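Sunday, April 24, 2022

Budget day! I know it's a strange thing to look forward to on a Sunday, but I had the kitchen table to myself, a pot of coffee, and the Plallex quote printed out at last, and I don't think I looked up until lunch.

So, where we are. The two arms stay. I went back and forth on that all winter, and after this week I'm done going back and forth. They're good arms, they do what we ask, and trading them in for the bigger pair would eat the whole year's money before we bought a single cable. What we need is everything around them. Better grippers first, then spare fingers, then a proper way to get the cables up off the table - I'm so tired of cables.

Plallex wants 28 days for the grippers. Jakab says 10, but Jakab's don't come with the softer finger pads, and the pads are the part I'm excited about. Gert Msimang thinks we should order one from each and run them side by side for a couple of weeks, one on the left arm and one on the right. I didn't like it on Thursday. I like it a lot now. Two grippers, two invoices, and by the end we'd have our own numbers to wave at Mundness when they ask what the second half of the money is for.

Things I wrote in the margin so I don't lose them:
Ask Plallex if the pads can be bought separately.
Ask Jakab about shipping to Prunville (last time it was a shock).
Trays - get nine more of the same kind, they're cheap, and I want every setup to match.
Fruit goes under consumables, every week, and I want a real line for it. It has been coming out of my grocery money and I keep forgetting the receipts.

I love fruit as a test, by the way. Everything is a different size and a slightly different kind of awkward, and if a gripper can be kind to a plum I'll trust it with most of what Mundness has in mind for us. Gert would like to switch to plastic ones to save money. I'm holding out for real. Plastic doesn't bruise, and bruising is half of what we want to learn about before we spend anything serious.
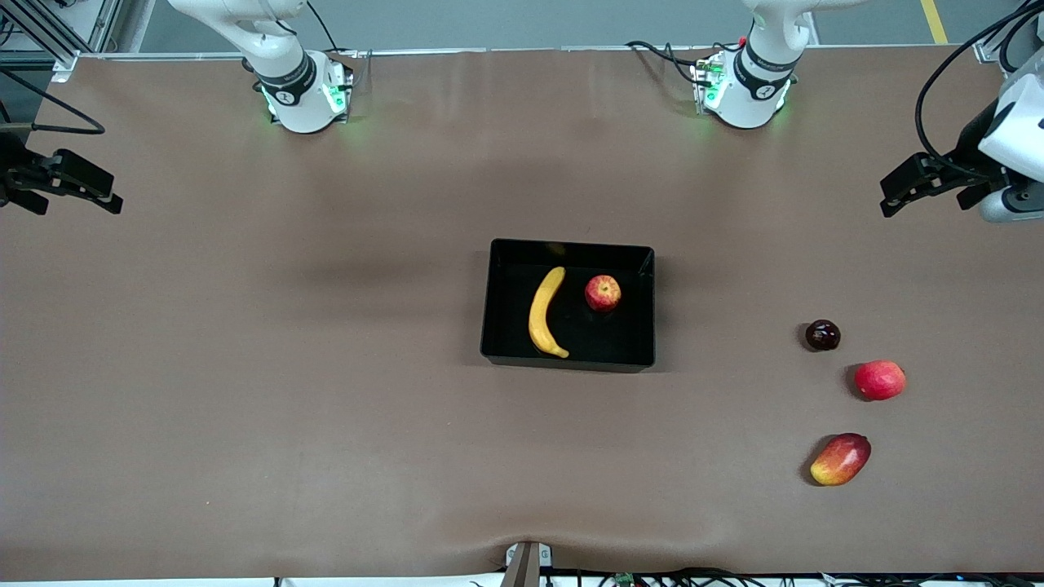
Should we buy spare grippers now or wait until one breaks? Now, and one for each arm, so a broken finger costs us an afternoon and the schedule survives.

That goes in the plan as its own line. I've moved the new lights down to next year to make room for it, which hurt a little, but the lights we have are fine.

Must call Plallex first thing tomorrow, before Gert gets in and talks me into the bigger table again. (I want the bigger table too. I've measured for it twice.) Then retype the whole sheet neatly, with the fruit line in, and send it to Mundness before I start fiddling with it.

Coffee's cold. Going for a walk.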